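4. Shelf names and what readers do with them

4.1 Material

The reviews come from Memard, the reader site, February export. 2170 reviews, all of romance series with at least two books out, all in English. Written by 110 account holders who had agreed to let us match the review text against their shelves. Reviews shorter than a sentence were dropped before that total. Star ratings kept but not used in this section (see section 5 for those).

A word on what a shelf is. On Memard a reader can file a book under any name she likes, and one book can sit on several shelves at once. The site ships with three default ones, read, reading and want to read. Everything else is homemade. Names run from plain genre terms ("small town", "hockey") to notes on the reader's own state ("cried on the train", "not in the mood yet", "lent to my sister, gone"). We left the defaults out completely. They say where the book is in the pile and not much else.

Coding was done in Olex by the two authors and then by Brigitta Eberhard, who had not seen our first round. Disagreements talked through, not voted on. The starting point was the Butkienė scheme, which sorts shelf names by what they refer to: plot, people, format, feeling. It was built on crime fiction readers and it shows. Format barely matters to our people. Feeling matters a great deal, and had to be split. We ended with 14 categories, listed in Appendix B.

4.2 Second-chance shelves

The largest group of homemade names in the plot category refers to a couple who were together once, parted, and meet again years later. Readers call it second chance, second time around, the one who left, he came back. The spelling varies and so does the boundary. Some readers put a book here if the pair merely knew each other at school. Others want an actual break-up on the page, or at least one told in flashback, and will say so in the review when a book falls short of it. "Shelved it as second chance but they only kissed once so is it really?" is typical.

Skullside is a useful case. Five connected books set in one harbor town, each with its own couple, and the pair of book four is already glimpsed in book two as two people who will not stay in the same room. Reviews of book two often mention them more than the main couple. By the time book four came out, many readers had a shelf ready for it. They had filed it under second chance on the strength of two short appearances and a slammed door, before there was a cover or even a title.

We call this early filing. It is not rare in the sample and it changes how the later review reads. Reviewers who filed early write about answers: what happened, why she left, who knew. Reviewers who came to book four cold write about the couple as they find them, and complain more about the long middle part. One early filer opens with the slammed door and never mentions the ending at all. Another goes back and quotes her own review of book two, pleased to have been right about the brother.

Leopold Mayrhofer has suggested to us that early filing is just waiting by another name, and that want to read would do the same job. We don't agree. A want-to-read entry carries no claim about the book. A reader who has put an unpublished novel under "the one who left" has made a guess on its story, and in the reviews she checks it. Several moved the book afterwards. Usually to a feeling shelf, and usually with a line in the review to say so.

4.3 Nested and doubled names

Most readers keep their names flat, one long list. A smaller set build compartments: a broad shelf and then narrower ones that repeat part of its name ("military", "military, home on leave", "military, home for good"). Memard has no nesting so the readers fake it with commas and dashes, and the alphabetical sort does the rest. Doubling is something else. There, a reader keeps two shelves that look the same to us, say "slow burn" and "slowburn", and uses them differently. In one case the second was for books where the wait was to long. We would never have got that from the name alone, it had to come from the reviews.

Counting each doubled pair as one category was our first move and a mistake. Recoded. The totals in Table 2 are the recoded ones.

Labels of this kind have been discussed mostly as retrieval aids, a way of finding the thing again. For the nested names that seems fair enough. For the doubled ones less so, as the reader herself sometimes mixes them up and apologizes to her followers for it.

Figure 3. Wooden desk organizer, compartments marked with yellow labels. Two views.

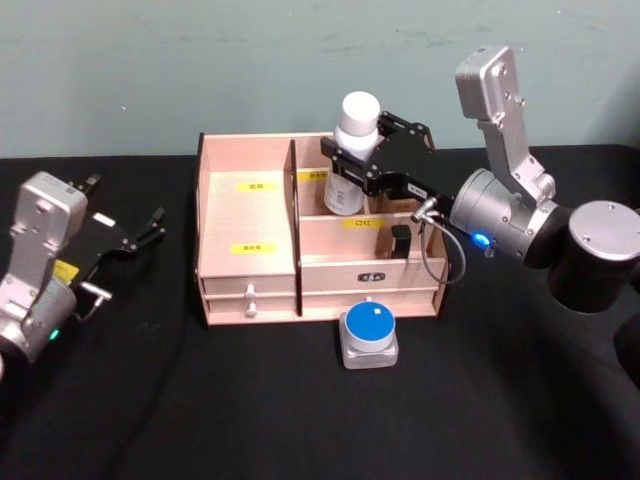
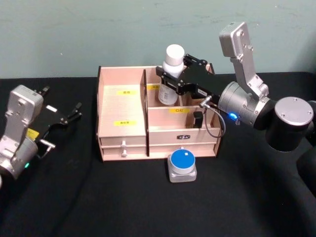 4.4 Renaming

Memard keeps the old name of a shelf for 90 days after a change, so renames could be followed for that stretch only. Anything earlier is lost. What we do have is mostly softening. "Hated the hero" becomes "hero trouble". "Cheating, no" becomes "cheating, with warning". In the reviews the change tends to go along with a book the reader liked against her own rule, and Skullside book three, where the husband is not quite out of the picture, turns up in this role again and again.

Renames in the other direction, toward a harsher name, also exist. Fewer of them. They cluster on unfinished series, and the anger is with the wait between books more then with any one novel. A reader who had "series I trust" changed it to "series I trusted" and left every book on it where it was.

Feeling shelves are renamed least. Once a book has been filed under "cried on the train" it stays there. Rereads do not move it either, though the second review may be a good deal cooler than the first, and two readers wrote that they keep the name for the sake of the day they read it. Whether that holds for readers who reread every year we can't say from this material. The reread reviews are undated in the export.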